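Ticket 313: packing bench stops at the glasses step
Opened by Charito Salazar, Hendley dispatch

Hi all, sorry for the essay. Since the March changeover the bench has stopped 3 times with a "part not held" message, always at the stage where the left arm steadies the open case and the gripper goes for the glasses. I cleared it from the panel each time and lost 2 trays, and the girls on the afternoon shift have gone back to packing by hand whenever it sulks, bless them.
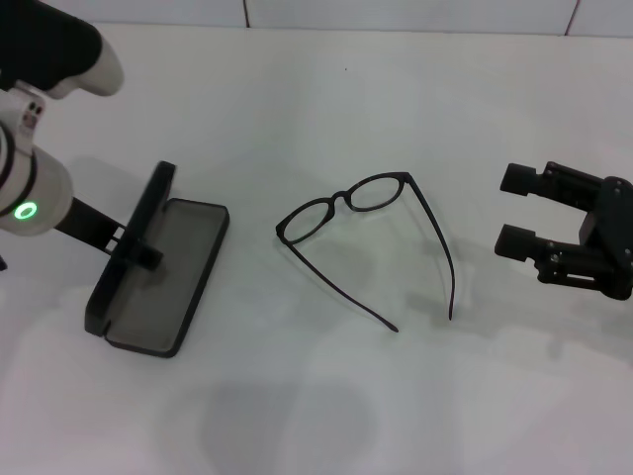

Consolacion Tagle replied that she'd lower the closing speed to 300 tonight, and asked whether the hand packers could please keep their old stools, as she'd heard they were being moved to Florent.

Stools are staying, I checked! Ran the new speed from 6 a.m. and no stops so far. Leaving this open till Mark Anthony has had his turn on it.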